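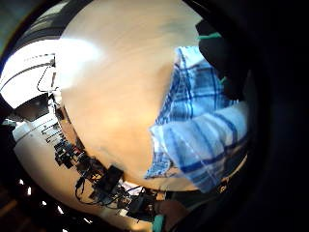
Folding Shirts at the Big Table

Posted October 6, 2019 in Home and Household, Galleries

Welcome, and pull up a chair! I have been promising a page on shirts ever since the one on fitted sheets went up in June, and enough of you have written in to ask where it had got to that I finally felt guilty enough to sit down and finish it. It's a small gallery with a good deal of talking in between, because I have never managed to put up a picture without telling you six other things at the same time. If you only came to look, please scroll away and I won't mind a bit.

The subject is checked shirts, the ordinary button-up kind that everybody seems to own, and how to get them from a heap to a drawer without making them worse on the way. I grew up in a house where shirts were ironed, hung and then ironed again because the closet was too full, so I came to folding rather late and I'm still very fond of it. It's a quiet job. You need a flat place, decent light, and a few minutes in which the phone can ring as much as it likes.

About the table

I'll start with the table, if you'll allow me, since it makes more difference than any clever trick. Ours is a big one in light wood, a kind of pale honey color, and it gets the daylight from the window, which I would not trade for the fanciest lamp in Ristlow. A light top is a kind thing to fold on. You see where the hem really runs, you see the sleeve that has twisted round on itself, and you see the loose thread you meant to snip off weeks ago.

Size matters too. I used to fold on the bed, and the trouble with a bed is that it gives. You press a crease into the shirt and the mattress gives way under your hand, and the crease ends up wherever it pleases. If all you have is a kitchen counter, measure it before you despair. Frans Verbruggen, who has the men's alterations place on the corner and has forgotten more about shirts than I'll ever learn, tells his customers that 80 centimeters of clear depth will do for nearly any shirt if you let the sleeves hang over the side to begin with. I tried it on a friend's counter and he's quite right. It's a bit cozy, but it works.

Wipe the table first and let it dry properly. I mention it only because of a certain cream linen shirt and a certain ring of coffee, and we will leave that sad story there.

Getting the shirt to lie down

Now, a shirt that comes out of the basket in a bundle doesn't want to be a shirt just yet. I like to drop it on the table as it is, find the collar, and then work outward from there with the flats of my hands. Don't yank at the cuffs. It's so tempting, and it pulls the yoke crooked, and then the whole back has to be coaxed straight again.

Checks are a gift at this stage. With a plain blue shirt you're guessing, but a check has its own ruled lines, and you can see straight away if the left front has wandered off from the right. Pick one of the stripes near the buttons and follow it down with your finger to the hem. Where it bends, there's a fold underneath that needs letting out, so slip a hand in and smooth it from the inside.

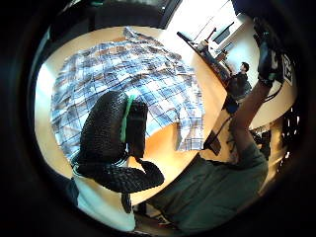 and once you've done that on one side, do the same on the other before you go anywhere near the sleeves. I know it feels slow. The first few shirts are slow. After that your hands start doing it while you think about supper, and you look up and the pile is done, and there's a lovely sort of calm in that.

A word on buttons, because I get asked. I do the top one, the third one and the last but one, and leave the others alone. Cosmin Moldovan does every single button on every single shirt, and he says a half-buttoned shirt looks like somebody left in a hurry. We have argued about it over a great many cups of tea. His shirts do look very handsome in the drawer, I'll give him that, but mine are on my back while he's still fiddling with the second cuff!

If the collar has a button-down point, do those up first, before anything else. They pull the collar into shape, and the rest of the shirt seems to take its manners from the collar.

The fold itself

Everyone has their own way and I'm not going to pretend mine is the proper one. It's the one I was shown at the Sondeo household evenings, the winter they ran them in Room 351 over the library, and I have only changed it in tiny ways since then.

Turn the shirt face down, with the collar away from you. Smooth the back. Bring one side in toward the middle, so that the fold runs from about halfway along the shoulder straight down to the hem, and lay the sleeve back down along that same edge. Then do the other side. What you have now is a long tidy strip with two sleeves lying on top of it, and if one of them sticks out at the cuff, just tuck it in. Fold the tail up a little way – a hand's width is plenty – and then fold the remaining length up to the collar. Turn it over and give it a pat. I always give it a pat. It doesn't do anything that I know of.

For a shallow drawer, fold the length in thirds so the shirt sits up on its edge. For a shelf, in half is nicer, and the creases come lower down where a belt or a sweater will hide them.

Long sleeves in heavy cotton can make a lump in the middle if you lay both of them straight down. The cure is to let one sleeve lie a little to the left of center and the other a little to the right, so they share the space. Frans taught me that one as well, while he was pinning up a pair of trousers and barely looking.

Shirts that don't want to be folded

Some just don't. Very slippery ones, very stiff ones and anything with a big ruffle should go on a hanger and be left in peace. I have an old Oprea shirt, brushed cotton in a green and brown check, that has been folded so many times it practically does it by itself, and next to it a newer one that springs open like a jack-in-the-box the moment I turn my back. I've stopped taking it personally. It lives on a hanger by the door now and seems happy.

If you're packing, a sheet of tissue laid across the back before you bring the sides in will soften the creases nicely. I paid 95 cents for a packet at the stationer's and I'm still using it, a bit crinkled but perfectly good. Put the shirts in the case collar to tail, then tail to collar, turn and turn about, so the thick ends don't all pile up on the same side.

Checks among checks

People sometimes ask me how I store shirts that look so much alike, and I admit that blue checks do breed in a drawer. Mine go by weight of cloth. The thin summer ones go at the front and the thick ones at the back, and I can tell them apart by touch in the morning before I've found my glasses. Cosmin goes by color, light to dark, like a paint card, and it's very pretty to look at. He uses those Fonodex drawer dividers, which clip together at the corners, and his are set 19 centimeters apart. I was all ready to laugh at the measuring and then I borrowed a set, and I'm sorry to say they're still in my drawer.

And do have a look at the pockets while the shirt is flat in front of you. A chest pocket in a busy check is easy to miss, and I've found bus tickets, a dried bean, and once a very nice note that was not meant for me. The cuffs deserve a look too, especially along the fold, where the wear shows before it shows anywhere else. If you catch it early, a cuff can be turned and the shirt will go on for years. Frans will do it for you, and if you're handy with a seam ripper you can do it yourself on a rainy afternoon. 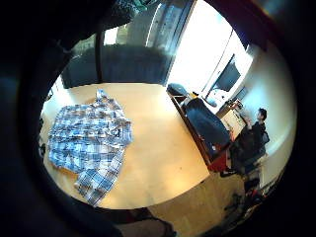
Do I have to iron a shirt before I fold it?

Only if you'd iron it to wear it. A soft everyday cotton shirt can be smoothed by hand on a flat table and folded as it is, and the small creases mostly settle while it lies in the pile. A dress shirt is better ironed and then left on a hanger until it has cooled all the way through, and folded after that. Fold it warm and you'll press every crease in beautifully, in all the wrong places.

A few of you have also asked about children's shirts, and I fold them just the same way, only with one turn less at the end. They're so small that the whole thing is over in a moment. T-shirts have their own page, which you'll find in the list of older galleries, next to the one on tablecloths.

I would love to hear how you do yours, particularly if you grew up somewhere with a different habit. A reader wrote to me in the summer about rolling shirts around a wooden spoon handle and I've been meaning to try it. You can use the comment box underneath, or write to me in the usual way, and please be patient with me if I take a while to answer. Next up will be pillowcases, as soon as I've washed enough of them.

Older galleries: Fitted Sheets – Tablecloths – T-shirts – The Sock Drawer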